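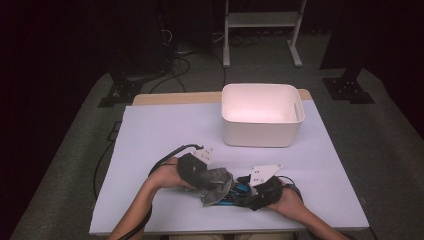
Zenier Rice Cooker, Item 1054

Search the shop Search Clear

5 min read

There are two kinds of households: those that own a rice cooker, and those where somebody's mother once said you don't need one, a pot is fine. I grew up in the second kind. I have eaten a lot of rice with a crust on the bottom and soup on top, and been told it was fine.

We stock one rice cooker at Costello. We used to stock four, and customers would stand in front of them for half an hour and then leave with a spatula. So now there is the Zenier, and you can take it or go look at the spatulas.

What you get for $177

The cooker itself, the inner pot, a steaming basket, a measuring cup, a paddle, and a booklet in six languages, one of which is close to English. The inner pot is thick and heavy and has a nonstick coating, so please use the paddle and keep your good fork out of it. There is a power cord that unplugs from the body. You will lose it in the first move. Replacement cords are on the parts page.

The heater draws 900 watts, and if your kitchen is like mine you should not run it on the same outlet as the toaster oven. Ask me how I learned where the breaker box was.

It makes up to ten cups of cooked rice. Two people can live on that for days. It also does one cup without sulking, which I can't say for the big model we used to carry.

The buttons

White, brown, porridge, steam, and a fifth one called "Menu" that cycles through the first four. I don't know who the fifth button is for. The display is large enough to read across a room, and when the rice is done the machine plays a tune. The tune can be turned off by holding down Steam and Start together until it beeps, and the beep can't be turned off.

White rice takes as long as it takes, usually a little over half an hour. Brown rice took 42 minutes on my counter, with a soak beforehand, and I'd call it the best thing the cooker does. It came out chewy and separate and I ate it standing up. Short-grain rice for sushi works well if you rinse it. If you don't rinse it, you have made glue, and you should own that. 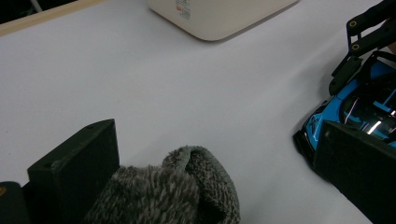 Porridge is where people get into trouble. The line marked "Porridge" inside the pot means the line. It doesn't mean a finger above the line because you had a bit of oat milk to use up. Starch foam will come out of the vent, run down the side and find its way under the base, and you will be picking at it with a toothpick through the middle of December.

The steaming basket sits over the rice and holds enough broccoli for two adults or one very good child. Put the vegetables in for the last ten minutes. Fish works too, though your rice will then taste of fish, and some people pay extra for that.

Keeping warm

The keep-warm setting comes on by itself. The booklet says up to twelve hours. I'd say five. After that the edges start to dry out and the whole pot takes on a smell like a closed closet. Don't use keep-warm with beans, or with anything that has meat in it.

Cleaning

Take off the inner lid after every use. It pulls straight out. I've met owners who went two years without finding out it came off, and I've seen the inner lids. Wash it and the pot by hand in warm soapy water. Empty the little drip cup at the back. Wipe the heating plate once it has cooled, and check it for stray grains before the pot goes back in, or the next batch will sit crooked and cook on one side.

Shipping and returns

Ships from our store in Durow, usually the next working day. Returns within thirty days if the pot hasn't been used. If the pot has been used, we can tell.

We also carry Milerico medium-grain rice in the large bag, which fits in the same box and saves you a second delivery.

Written by Eimear Phelan. Last updated Oct 9, 2019

Comments (4)

pilafdad
Bought this in spring. Brown rice is as good as she says. The measuring cup is smaller than a regular cup, by the way, and the lines in the pot only match up if you use theirs. I made a sort of rice tea before I worked that out.

M. in the sticks
Does the inner pot go in the dishwasher? Booklet says yes in one language and no in another.

Eimear Phelan
Go with no. It survives, but the coating goes dull after a while and then the rice sticks. I should have put that in the cleaning part.

Nettie R.
My husband likes the tune. We cannot turn it off because he turns it back on. Otherwise five stars, would like a shorter booklet and a longer cord.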